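Records Sorting Technician (Temporary, Full Time)
Dretitz Document Services, Rukside Facility
Requisition 778
Posted July 11, 2024

Dretitz Document Services is hiring temporary technicians to sort, identify and index paper records transferred from the Otix county archive. The collection consists of 3,515 boxes of land surveys, tax ledgers, permits and correspondence. Most boxes were packed without an inventory. The assignment runs for 37 weeks, with possible extension depending on the condition of the remaining material.

Technicians report to Rezaul Uddin, Intake Supervisor. The position is on site and cannot be performed remotely.

Duties

Remove records from transfer boxes and assign each item to a series according to the written sorting schedule.
Take out staples, clips and rubber bands. Brittle or torn items are placed in a folder and flagged for the conservation desk.
Enter box number, series, date range and item condition in the index.
Rebox sorted material and print labels.
Pull boxes on request from the Dela Peña reading room and return them to the correct shelf. 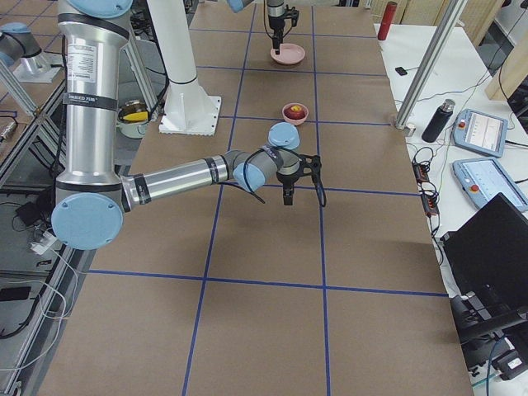
Sorting follows the series code first and the date second. Items with no date go at the back of their series until the supervisor reviews them. Each table is divided into sections, and each section holds one series during a shift. Technicians do not combine cells or carry a series over to a second table without a note in the index. Paper is replaced when it tears or picks up dirt from the records. Tape lines are checked against the sorting schedule at the start of each shift.

Minimum Qualifications

High school diploma or equivalent.
Ability to read cursive handwriting in English. A short reading test is given at the interview.
Accurate data entry. Applicants should be comfortable with spreadsheets and with entering dates in a fixed format.
Ability to lift boxes weighing up to 40 pounds and to stand for most of a shift.
Ability to work near old paper, dust and leather bindings. Gloves and masks are supplied.

Preferred Qualifications

Previous work in a library, archive, mailroom or title office.
Familiarity with survey plats or parcel numbering.
Reading knowledge of German or Spanish.

Schedule and Pay

Shifts are eight hours with a paid break in the morning and another in the afternoon. Lunch is unpaid. Pay is hourly and depends on experience; the rate is stated in the offer letter. Overtime is offered when a transfer arrives early and is voluntary. Temporary staff accrue sick leave from the first day of work.

How to Apply

Send a resume and the names of two work references to the Rukside hiring desk. Write the requisition number on the first page. A cover letter is optional and should not exceed one page. Applications are reviewed in the order received, and the posting closes when all positions are filled.

Applicants selected for interview will be contacted by phone. Allow 90 minutes for the interview, the cursive reading test and a practice indexing task. Bring a government-issued photo ID. Parking is available behind the building; use the Dretitz entrance and sign in at the front counter.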